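Week 2 handout: looking at a product before you buy it

The product for this session is Pondus, a suturing add-on sold by Flollance for surgical robots that a hospital already owns. It comes as software, a set of instruments and a service plan. Lindsay Ellery has put the sales brochure in the shared folder. Read it before the class, and read the service terms too, as most of the questions will come from those. 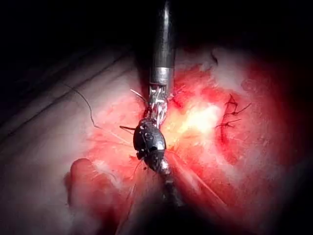

Pondus is priced per licence, and the list price is 1659 pounds a month with service included. Instruments are charged separately. Each one has a fixed number of uses, and the part that wears is the wrist, where thin steel cables run over small pulleys just below the silver band on the shaft. Ask any supplier how a worn cable is found and who pays when an instrument is withdrawn early. Flollance answers the first point in the manual and leaves the second to the contract.

## What the add-on does

- Plans the spacing of stitches along a straight or slightly curved incision.
- Passes the needle from one instrument to the other.
- Stops and hands control back if the thread is lost from view.

It does not choose the thread or decide where to begin. The surgeon does both at the console.

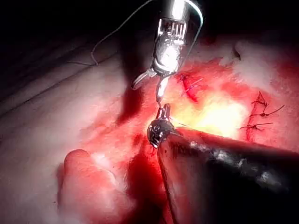
**Radthorpe College, Department of Medical Engineering**

The handover is the step to study. The upper instrument has the curved needle in its jaws, and the lower one has its tip almost at the needle's point. Both sets of jaws must hold for a moment before the first lets go. The three stitches in a column on the right are evenly spaced, so look at those when you read the brochure's section on spacing. Bright glare on wet tissue is a known difficulty for any system that works from a camera, and the brochure says little on it.

## For the seminar

1. Write down two costs missing from the list price.
2. Compare the service terms with those of the Mudgway system from last week.
3. Say what you would want to see in a trial before signing.

Bring one page of notes. Joaquín Figueroa takes the first group and Encarnación Campos the second. Written work goes to Ambros Bühler by the end of May.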